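Zaton-users mailing list
25 June 2021
Subject: Re: parts board, pocket sizes

On the earlier message:

> The Hetthorpe drawing has the CPU pocket as a plain square with no
> lead-in. Is that still current? We would like to print one at
> Pridgate before July and don't want to do it twice.

No, use the Cardoso revision. The rim around the processor tray is now raised and the floor is recessed. Processor and Dell case, same bench:

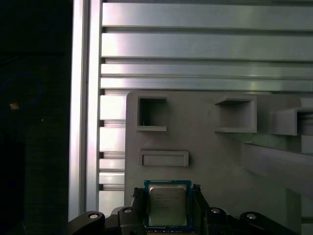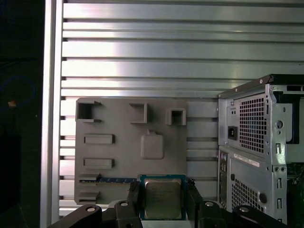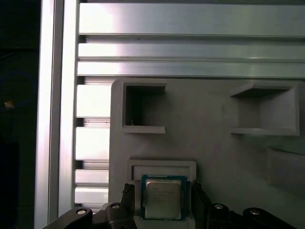
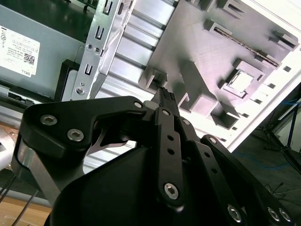 Notes on printing and use:

Print the board flat, pockets up. Total time on our machine was 1277 minutes at the coarse setting. Let the bed cool before lifting it or the corners curl.

Hold the processor by the edges of the substrate only. Keep fingers and tools off the contact side, and wipe the heat spreader before it goes into the tray – old paste on the lid will end up on the rim and then on the next part.

Clearance in the tray is 2 tenths of a millimeter per side. If yours comes out tight, sand the inside of the rim and leave the floor alone. A high spot on the floor tilts the part, and it then sits proud at one corner.

The drawing shows an overall width of 330 mm. Check that against your own rails before you print – ours had to move over one slot.

Still open: the memory ledges. I have 16 modules to try in them and will post the numbers to the list in July.

> Also, is there a pocket for the cooler?

Not on this board. It would need a separate one.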